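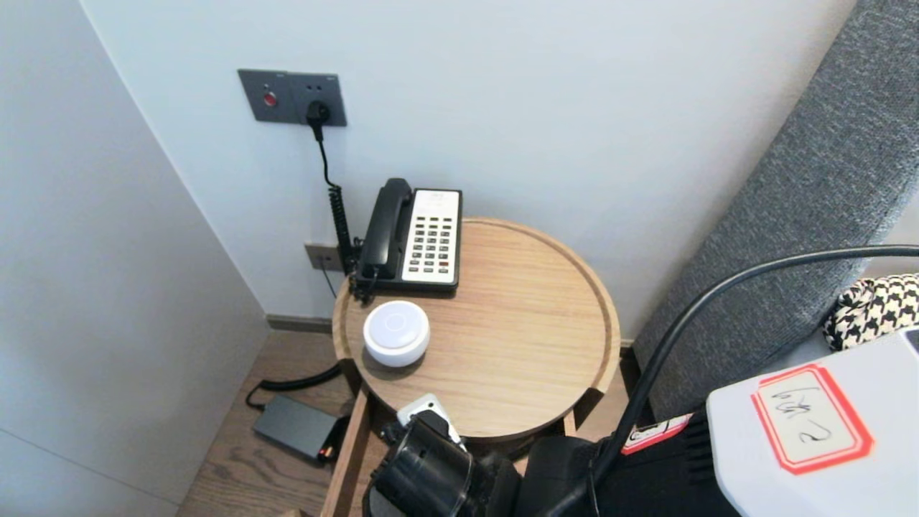
Lultley presentó el 30 de abril de 2020 Nudska, un servicio de manipulación robótica para habitaciones de hotel que se ofrece en régimen de alquiler mensual y que incluye el equipo, la puesta en marcha y el mantenimiento. El servicio se dirige a establecimientos que desean automatizar parte del repaso de la habitación entre una estancia y la siguiente. La compañía ha concentrado el desarrollo en las zonas que rodean la cama, donde el robot debe trabajar con la pinza a muy poca distancia del mobiliario: una mesita redonda de madera clara con el borde elevado, un teléfono negro de cable rizado conectado a la pared y un pequeño dispositivo blanco bastan para poner a prueba la precisión de la aproximación. El cabecero tapizado, a un lado, limita además el espacio disponible para el brazo.

Nudska se compone de una base móvil, un brazo con pinza y un programa de gestión que recibe la lista de habitaciones desde el sistema del hotel. Entre las tareas previstas en esta primera versión figuran la retirada de objetos ligeros de mesas y repisas, la recolocación de mandos, blocs y material de cortesía, y el aviso al personal cuando el equipo encuentra un objeto que no reconoce. La limpieza de baños y el cambio de ropa de cama quedan fuera del alcance del servicio.

«Una mesita de noche parece un entorno sencillo, pero reúne cables, aparatos fijos y objetos que el huésped puede haber dejado en cualquier posición», señala Taha Berrada, director de producto de Lultley. «Hemos dado prioridad a que el robot sepa detenerse y pedir ayuda. Un hotel puede aceptar que una habitación tarde un poco más; un teléfono arrancado de la pared es otra cuestión».

El desarrollo se ha llevado a cabo con el grupo hotelero El Fassi, que ha aportado su plan de habitaciones y los procedimientos internos de su departamento de pisos. El acuerdo contempla la implantación de Nudska en un primer establecimiento de 208 habitaciones, con 4 unidades asignadas por plantas. El personal de pisos conservará en todo momento la revisión final y la decisión de dar por lista cada habitación.

La planificación de movimientos corre a cargo de Clerosex, el módulo de control propio de Lultley, que trata los cables como obstáculos deformables y reduce la velocidad del brazo cuando detecta uno cerca de la trayectoria. El módulo permite definir zonas de exclusión por tipo de habitación — por ejemplo, enchufes, lámparas fijas o cajas fuertes — y guardarlas como plantilla para el resto de la planta. La pinza admite objetos de hasta 400 gramos.

El servicio se contrata por un periodo mínimo de 6 meses. La cuota comprende la visita técnica previa, la configuración de las plantillas, la formación del personal y la sustitución de la unidad en caso de avería. Los establecimientos con menos de una planta completa disponible para la fase inicial podrán solicitar un estudio específico. Las imágenes captadas durante el trabajo se procesan en el propio equipo y el hotel determina el plazo de conservación de los avisos.

Lultley abrirá la contratación general en julio, con entregas por orden de solicitud. Las demostraciones previas a esa fecha se realizarán a distancia y con cita concertada. La documentación técnica, las condiciones del contrato y la relación de sistemas de gestión hotelera compatibles se facilitarán previa petición al departamento comercial.

Acerca de Lultley
Lultley diseña y comercializa equipos de manipulación móvil para el sector de los servicios. Su actividad abarca el desarrollo de programas de control, la integración de equipos y la asistencia posterior a la instalación.

Contacto para medios
Departamento de Comunicación de Lultley
Portavoz: Taha Berrada, director de producto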